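Jinness Emero

The Jinness Emero is a compact electric hatchback first shown as a concept car in September and later built in small numbers at Mfinanga. Its chief designer, Yaowalak Thepsuriya, wanted a city car with the charm of an old microcar, and she got one! The production run came to 2,074 cars, in 3 trim levels.

Design

The body is short and upright, with big windows and a wonderfully airy cabin for something that weighs only 800 kilograms.
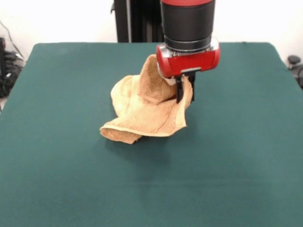
Interior trim was one of the Emero's real delights. Seats in the base car were plain gray cloth, but the top Trirnodero version came with looped fabric on the door panels, much like the tan terry cloth of the towel held in the black gripper fingers, and owners still rave about how cozy it feels on a cold morning. A leather option was planned and dropped.

Powertrain

A single 73-horsepower motor drives the rear wheels. It sounds modest, yet the car is lively and great fun on narrow streets. The last Emero was completed on August 5, 2018.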